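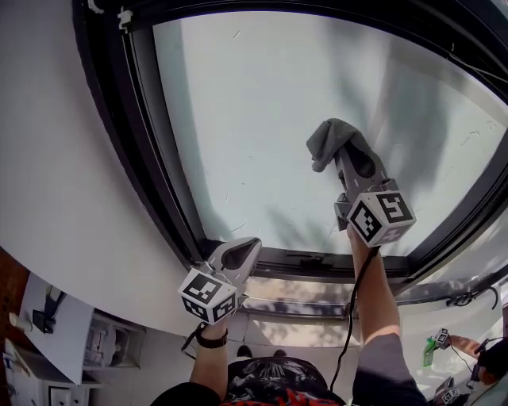 Condensation on roof windows, lower edge only, top floor bedroom
Posted by Silvan Lanz in Windows and Ventilation

I am trying to work out whether the moisture I get on a roof window is a glazing problem or a ventilation problem, and I would like a second opinion before I spend money. The room is a converted attic with a sloped white ceiling, and the window sits in the slope. It has a thick black frame, frosted glass, and a dark latch bar along the lower edge with a recessed sill beneath it. In October the lower part of the pane starts to fog overnight, and by the time I get up there is a line of water lying along the bottom gasket. It clears by late morning on sunny days and stays until evening on dull ones.

Details that may matter:

The unit is double glazed, installed by the previous owner. The spacer has Kisitz stamped on it and no date that I can read. The fog is on the room side. I can wipe it off with a finger, so I assume the seal between the panes is intact. Heating is one radiator on the opposite wall, set low at night. The door is normally closed. There is a Minia humidity meter on the bookshelf and it reads well above what I see downstairs. Two people sleep in the room.

One installer wants to replace the whole unit with triple glazing. Another told me to buy a dehumidifier and leave the window alone. They can't both be right. There are also some marks on the glass that will not come off from inside, and I do not know if they are related.

Sigrun Vik

Fog on the room side means the surface temperature of the glass is below the dew point of the room air. You can raise the first or lower the second. Both of your installers are offering a real fix, but the order matters, and air comes first.

Two people asleep with the door shut put a lot of water into a small volume. Attic rooms make it worse in that the conversion is often well sealed and there is no fireplace or old vent to leak through. The bottom edge of the pane is the coldest part for two reasons. The edge spacer conducts heat if it is aluminum, and cooled air slides down the glass and pools at the lowest point. So the pattern you describe is what I would expect from a sound unit in a damp room.

What I would do:

Check whether the window has a ventilation position. On many roof windows the bar has a first stop which opens a flap and leaves the sash locked. Leave it there overnight for a week and write down the humidity at bedtime and again when you get up.

Leave the bedroom door open a hand's width for a second week, same readings.

Move the meter. A bookshelf against an inside wall tells you little about the air near the window. Put it on a stool under the slope, out of direct sun.

Do not turn the radiator off at night. Lower is fine, off lets the glass get too cold. The lack of a radiator under the window is a real handicap and you will not fully get around it.

If the humidity drops and the line of water is still there, look at the reveal. The lower side of the lining should be vertical and the upper side horizontal so that room air washes over the pane. If somebody boxed it in square to the roof slope, the warm air skips past the glass.

The marks are almost certainly on the outside - leaf litter, sap, bird dirt. They have nothing to do with condensation. Most center-pivot sashes turn over far enough to wash the outer face from the room. Look for a small barrel bolt on the side of the sash to hold it while you do it.

Andri Eberhard

get a dehumidifier. i have a Thaler one, the 600, runs in the hallway, no more water on any window. a bit loud

Enikő Katona

I agree with Sigrun on the order of work. A few additions.

Clean the drainage slot in the bottom gasket before winter. If it is blocked, the water sits against the frame, and on a timber core that is how the finish fails. A pipe cleaner is enough. Dry the corner joints afterwards.

Check the insulation around the frame too. I had a Clullon window with the same complaint and the gap between frame and rafters had been left empty on the lower side. You can find out by removing the lower lining board, usually held by a groove and two screws. Fill with mineral wool, packed lightly, and tape the vapor barrier back to the frame. Skipping the tape puts the moisture into the roof, where you cannot wipe it off.

On triple glazing: it helps, but check with the manufacturer first whether your sash can take the extra weight. If not, you are paying for a whole window.

Silvan Lanz

Thank you both. The bar does have a first stop, I had always pulled it straight past. After the first week at that setting the water line is down to the two corners. I had the door open as well for part of the week, so the readings are mixed and I will repeat them properly. The lower lining is square to the slope, unfortunately. I will take the board off when I have the mineral wool here.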